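Monday, January 29, 2024
By Lucinda Ambrose

How We Built a Hand That Picks Things Up

Have you ever watched your own hand pick up a sock? Try it right now, if there is a sock nearby (in my house there always is). Your fingers open, they come down on both sides, they squeeze just enough, and up it goes. You didn't have to think about it at all, and that is because you have been practicing since you were a baby.

A robot has not been a baby. It has to get its practice some other way, and last October my neighbor Ignacio Lyons and I decided to build something to help with that. We share a workshop called Skukside with a bunch of other people who like making things, and it smells of sawdust and hot glue and sometimes soup.

We started with a gripper. That is the robot word for a hand, and ours has only two fingers! The fingers are joined to the body by little bars called linkages, and the bars turn on metal pins. When the bars swing inward, the finger pads come together and pinch. When they swing outward, the pads let go. A pair of kitchen tongs does nearly the same job, so if you have ever served spaghetti you already know how a gripper feels to use.

Our first set of bars came out too short, and the pads met crooked, like teeth that need braces. It took us 14 tries to get a pair that closed neatly. Ignacio keeps the bad ones in a jar.

After that we took it out of the workshop and tried it on ordinary household things, and cloth was the one I was most curious about. A wooden block stays the same shape when you squeeze it. A towel doesn't – it bunches and folds and droops, and it never does it quite the same way twice.

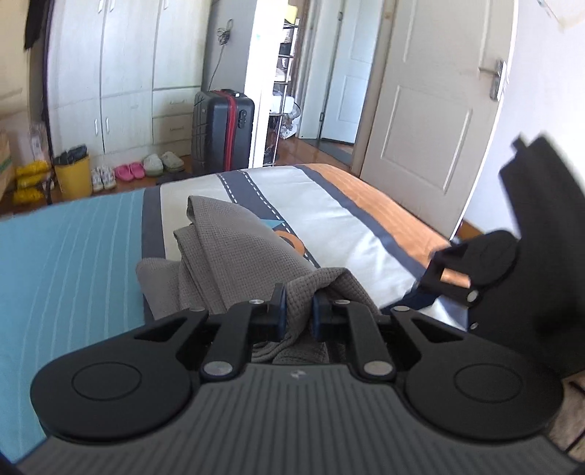
Why does a person hold the gripper before a robot does?
A person already knows how to pick things up, so when we move the gripper by hand we can record good examples for a robot to learn from later.

Each example is short. You reach, you pinch, you lift, you put it down, and then you do it again, and by the time your arm is tired you have quite a nice pile of them. We have saved 939 so far, and Ignacio would like to get up to 1824 before summer, though I think he may have to do the last few hundred without me.

If you want to try building a pinching hand yourself, cardboard strips and paper fasteners work very well. Ask a grown-up to help with poking the holes. Cut the strips a bit longer than you think you need – you can always trim them afterward.

Questions for Lucinda? Write to her at the Skukside workshop. © 2024 Skukside. Back to top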